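Turkunthorpe Shared Workshop
Minutes of the robot build group, July meeting
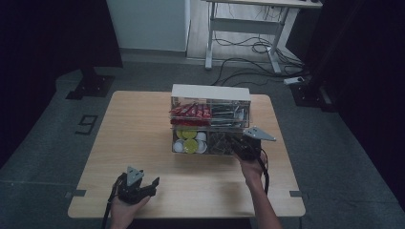
Present
Győző Major (chair), Benedita Barreto, Máté Hegedűs, Mirjam Sutter (minutes)

Apologies
Etelka Bárány

The meeting opened at 7.10 pm.

1. Minutes of the last meeting
Agreed, with one correction. Item 4 should have said that Máté would order the bearings. Benedita had offered to collect them. They have since arrived and are in the drawer under the lathe.

2. Hand-held grippers
Benedita reported on the pair of black grippers. Both now have the grey triangular plate on top, and both run on a cable. She has been using them two-handed at the table with the clear two-tier organiser and finds that the right hand tires first when she holds it up against the side of the box. She thinks the grip is too far behind the jaw. Győző asked whether the plate could be made smaller. Benedita said the holes are where they are for the mount and she would sooner move the grip.

Máté asked for a written note of the jaw travel before anyone alters anything. Benedita has the measurements in her notebook and will copy them out.

Agreed that a new grip will be printed for the right-hand unit only and tried for a fortnight.
Action: Benedita (grip, jaw measurements)

3. The arm
The Sketier kit is built up to the elbow. Máté has fitted the shoulder bearing twice. The first time it bound at the end of its travel and he took it apart again. It now turns freely by hand but has not been run under power. The wrist is waiting on a pair of screws that were missing from the bag. Sketier have been written to and have not replied.

Mirjam asked if the workshop had screws that would do. Máté said probably, but the heads would stand proud and catch on the cover. It was agreed to wait until the end of the month and then countersink our own.
Action: Máté

4. Table and objects
The organiser will stay as the standard task for now. There was a discussion about what goes in it. The red snack packets in the upper tier are light and the group is happy with them. The round lids in the lower left compartment are more awkward when they overlap, and Győző would like them kept because of that. The small olive-brown pieces in the lower right compartment tangle together. Mirjam proposed taking them out until the arm can manage the lids. Máté was against, on the grounds that the grippers need practice on small things too. Left as it is, to be looked at again next time.

Members are asked not to eat the snack packets.

The two small grey brackets on the near edge of the table are to be left where they are. Anyone who knocks one should tell Benedita before putting it back.

5. Cables
Győző raised the cables hanging under the white desk and running over the carpet to the power strip. He wants them tied up and the strip fixed to something. Benedita pointed out that the gripper cables also need enough slack to reach the far side of the table, so those should be left alone. Etelka had sent a message offering a length of trunking left over from her kitchen. Accepted with thanks.
Action: Győző, with Etelka

6. Money
The group's balance stands at £300. Máté asked for £104 for a second-hand power supply from Szalai, who are holding it for us. Győző asked whether the Jerklow unit already in the store would do. Máté had tested it and the voltage drops when two motors start together. Purchase approved, with nobody against. The Jerklow unit can go on the spares shelf with a label saying what is wrong with it.

A further £11 was approved for cable ties and hook tape.

7. Open evening
The workshop would like the group to show something at the open evening. Mirjam felt the arm would not be ready and suggested letting visitors try the hand-held grippers on the organiser. Benedita was willing if somebody else stays at the table with her. Mirjam will do the first hour. Visitors will be given 30 minutes between them before the table is cleared for the woodturners.

8. Any other business
The carpet by the table needs hoovering. Máté has mislaid the small hex key with the blue tape on it and would like it back.

The meeting closed at 8.35 pm. The next meeting is in the back room, same time, and Etelka will take the minutes.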